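Nallura Tasting Notes - README

Version dated 2022-07-23

Summary

Nallura is a set of 720 tasting notes on wines from small cellars, written by a tasting group of up to 12 people and typed up from paper sheets. Each record holds one taster's note on one wine. The wines come from 41 producers, most of them growers who bottle their own fruit. Tonditz and Kasprzak have the most entries. Zemberg has the fewest, as we only bought two of its wines.

How the notes were made

Wines were poured blind in flights, whites first. Tasters wrote in silence and gave a score out of 100 before the labels were shown. Nothing was changed after that, except spelling. Where a bottle was corked, the note was kept and the field "fault" set to yes. A second bottle was opened if we had one, and it has its own record.

The score is the taster's own. We did not average scores or adjust for harsh and generous tasters - the spread for a single wine can be wide, and users should look at it before ranking anything.
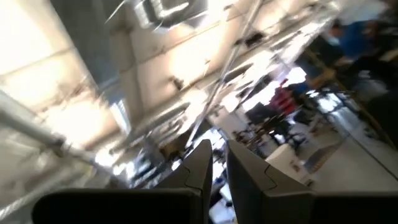 Irfan Abbasi wrote after reading a draft that the scores for sweet wines looked low next to the words used for them, and that he would split them out before doing any comparison. He also asked for the residual sugar figure. We have it for the Kasprzak wines only, taken from the back labels, and it is now in the field "sugar_label".

Fields

wine_id: short code, same for every note on that wine
producer: as printed on the label
vintage: four digits, or NV
grape: main grape first, others after a semicolon
closure: cork, screwcap, crown or other
taster: a letter, the same letter throughout
note: free text, in English
score: whole number, may be blank
fault: yes, no or unsure
sugar_label: grams per liter, mostly blank

Known problems

Taster D joined in April and missed the first sheets, so early reds are thin on that side. Tasters F and G sat next to each other and their wording is often close. The Tonditz rosé was entered under two codes in older copies of the file. That is fixed, but if you merged with an earlier version, check for it.

Handwriting was a trouble with grape names. Anything we could not read is marked "unclear" and left alone.

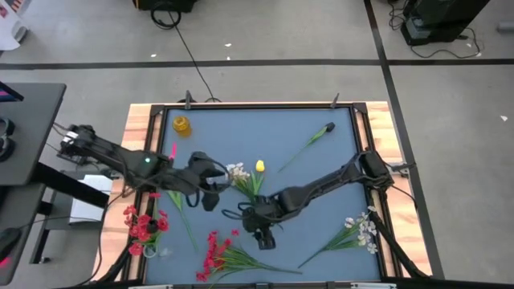 Use and credit

The notes may be used for teaching and for work on wine language. Please do not quote single notes as reviews of a producer - they were not written for that. Credit the set as Nallura Tasting Notes and give the version date. Corrections are welcome, with the wine_id and the line as it should read.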